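Well, we didn't fly. Got to the airfield at first light with Decha and sat on our bags watching fog come up the valley like milk. The little turboprop was supposed to leave at 7, then at 8, and then the man at the counter just shrugged and went off for tea. There were 14 of us waiting for one plane, and everybody had an opinion about the wind! 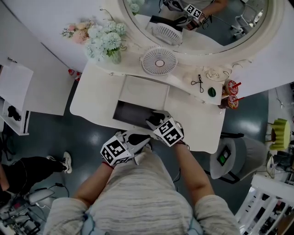
Pei-shan called from home while we were stuck there, wanting to know if she should still pick us up on the other end (no idea, I told her, ask the clouds). Decha slept through the whole thing with his hat over his face. I passed the time thinking about my room and how much I miss it – the white vanity, and that big round mirror with the carved frame, which is more than I can say for the mirror at this guesthouse, a cracked thing the size of a saucer. I haven't seen my own hair properly since we left and I suspect that's for the best.

A helicopter did get in before lunch, and the pilot wanted 300 dollars a seat to take people down. Stepan went for it. I thought about it for longer than I should have, then walked back up the hill with Decha and ordered noodles. They say the fog should lift by morning. Bag's still packed, boots by the door.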